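Trakari Hand Tool, model 2
Product page / Equipment / Teaching by hand

Hand-held gripper for shops that want the arm to learn the job from the people already doing it. Pick it up, do the task, put it down. No pendant, no code. Two soft finger pads with textured inner faces, light gray body, vents in the housing so it dosnt cook on a long shift.

What changes on the floor: less than you'd think, the first month. Same people, same benches. At our Estine site the packers swapped one hour of packing for one hour of teaching, mornings, and the arm took over tray loading after that. Sore wrists were the big complaint before. Now it's mostly about who gets the tool first.

Weight 533 g without cable. Jaw opening 145 mm. Pads swap without tools.

Gripper in hand, on the open floor, shelving and white table behind.

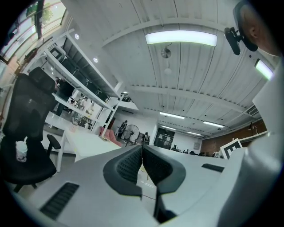
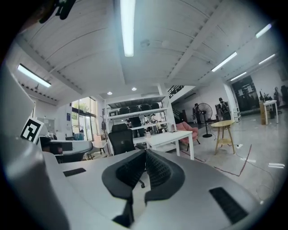

Jobs don't vanish but they do move. Plan for it. Somebody has to check recordings, somebody has to reteach when the carton size changes, and that should be paid time and on the schedule. Antal tried squeezing it into breaks, went badly, they've since put it on the rota. Tell the crew early what the arm will take and what it wont.

In the box: tool, spare pads, marker boards, cable, quick card. Charger sold separate.

Works with Trakari arms and the older Gevedum bench unit (firmware update needed, ask first). Left handed grip on request, same price.

Order no. 907. Lead time around 2 weeks. Training half day at your site, bring the people who do the work and not just the supervisors please.

Spare pads / Manuals / Request a quote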